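Visit report: Bucur Performance Center, Giltton

The Bucur center sits at the north end of Giltton, behind the municipal pool. It provides nutrition and testing services to two swim clubs, a rowing squad and a handful of individual triathletes. I attended the May open day as a club nutrition lead, mainly to see how they run fueling for athletes who train twice a day. These notes follow the order of the tour.

Kitchen

The kitchen is smaller than I expected. It serves two meals per training day, a late breakfast after the morning session and a lunch. Breakfast is built on oats, eggs, rice and fruit, with portions set by training load for that day. Each athlete has a card with one of three load codes. The code sets the carbohydrate portion only. Protein portions stay the same across all codes, and vegetables and fats are self-serve.

Rezaul Miah, head of food service, explained that the center had tried individual gram targets for every meal and dropped them after one season. Weighing took too long, the line backed up, and swimmers with school in the morning left before eating. Serving spoons of fixed size replaced the scales. The standard rice spoon delivers 40 g of carbohydrate, and the high-load code gets two or three of them depending on event group. Distance swimmers get three.

A second point from the kitchen: the highest code at breakfast adds 900 kcal over the rest-day plate. Most of this comes from rice, juice and bread. Younger athletes often can't finish it in one sitting, so part is packed and eaten before noon.

Poolside fueling

Sessions longer than 90 minutes have bottles on deck. The mix is made on site from sugar, maltodextrin, salt and a little citrus, and it costs much less than a commercial product. Bottles are weighed before and after for selected athletes, along with body weight, to estimate sweat loss. Swimmers are poor judges of how much they sweat, and the figures on the wall chart showed a wide spread within one lane group.

I asked about flavor fatigue. The mix changes every two weeks, and the unflavored version is always available. Uptake of the unflavored bottle rises before meets.

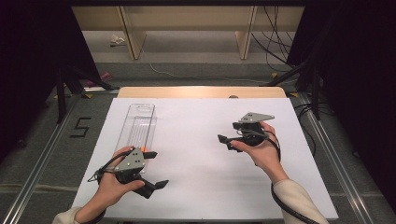
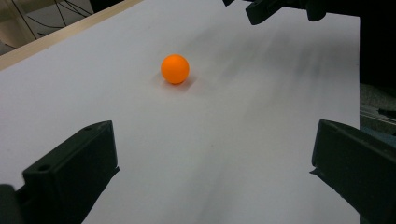
Page last changed: 2019-07-23

Testing rooms

There are two rooms. The first has a rowing ergometer, a treadmill and a metabolic cart. The second is used for body composition and short consultations. Smaranda Nistor runs both. Her standard protocol for swimmers is a step test in the water, 200 m repeats at increasing pace with a lactate sample after each, followed by a resting metabolic measurement on a separate morning. She doesn't use land-based tests to set swim fueling, as the values transfer badly.

Skinfolds are taken four times a year on athletes over 18. Under that age no body composition is measured unless a physician asks for it. Results go to the athlete and the physician. Coaches see only a training availability flag. I would like to copy this arrangement at our club, where coaches currently see everything.

Food logs are kept in Skudisura, a web form with photo upload. Athletes log for three days, twice per season. Completion is good on day one and falls off by day three, which matches our own experience with paper. Nistor reads the first two days closely and treats the third as optional.

Meet catering

The last talk covered away meets, using the Wivilier regional as the case. The venue had one snack counter and no refrigeration. The center brought two coolers, rice cookers and a printed schedule that worked back from each athlete's warm-up. The main meal came three hours before the first race, with small snacks between heats. For the 100 m events with a short gap to the final, the plan was sports drink and white bread only. Two athletes reported stomach trouble, both after eating food bought at the counter.

Items to follow up

Ask Miah for spoon sizes and the three-code sheet.
Price the bottle mix against our current supplier.
Draft a rule on who sees body composition data.
Check whether our away venues have power for rice cookers.

Parking at the center is limited. The bus from Giltton station stops at the pool entrance, and the walk from there takes five minutes.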